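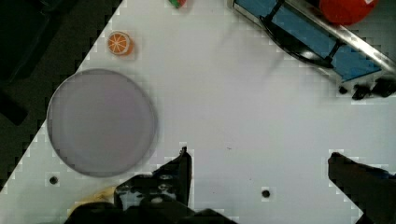 June
By the Catering Standards Office, Princombe

Plate Waste in Staff Dining Rooms: speaker notes

Opening. Welcome delegates and thank the Emden office for the use of the hall. Remind the room that questions are taken at the end, except for points of fact.

The office has been asked to report on food left uneaten at the staff dining rooms in Princombe and Emden. Kitchen waste was covered in the spring paper and is outside the scope of this talk. Please do not be drawn on it. The term "plate waste" means food that was served to a diner and returned.

Slide two. Method. Trays were weighed at the return hatch during the midday service. Bones, peel and paper napkins were removed first. A total of 2,000 trays were weighed across both sites. Diners were also invited to fill in a card, and 801 cards were returned. Pause here so that delegates can read the wording of the card, which was agreed with the Guillot kitchen staff before use.

Slide three. Main findings. Side dishes made up the greater part of what came back, chiefly boiled potatoes and mixed vegetables. Main dishes were mostly finished. Many diners wrote that they had not wanted the side dish but had not known they could refuse it. Read out the second finding in full: sauces put on by serving staff were left far more often than sauces diners added themselves.

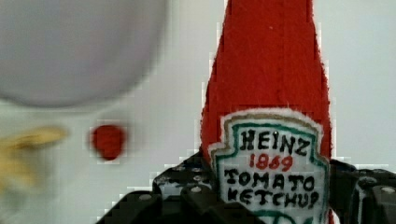
Should sauces be taken off the serving counter altogether?

The office does not recommend this. Sauces should remain available, and diners should be left to add their own at the table or at a side station.

Slide four. Portion size. Standard portions at both sites follow the same guide, but the ladles in use are not the same. Emden has since changed to the smaller ladle for side dishes. Diners may ask for more at no charge, and a notice to this effect has been placed at the till. Mention that the notice was moved once, as queues were forming in front of it.
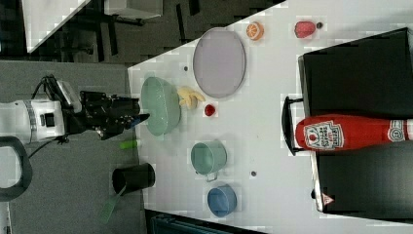 Slide five. Oval bowl, pale green.

Slide five. Crockery. Several managers have asked whether smaller plates would help. The evidence from our own sites is mixed and should be presented as such. Where plates were changed at the same time as the menu, the two effects cannot be told apart. Existing crockery should be used until it is due for replacement.
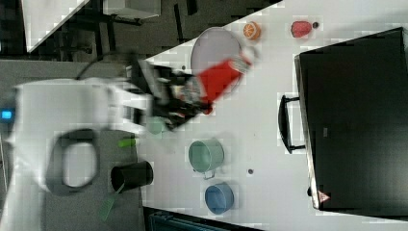
Slide six. Round plate, light grey.

Slide six. Recording. Results are entered in Dradix at the close of each service. Kitchens without access may send the paper form to the office by the end of the month. Late forms are accepted but will appear in the following return.

Slide seven. Next steps. Sites are asked to offer side dishes by choice, to keep weighing trays one week in every 4, and to name a contact for the next return. Copies of the card are on the table by the door.

Shared 2 times | Comments (4)

Contact the Catering Standards Office | © Princombe | Back to top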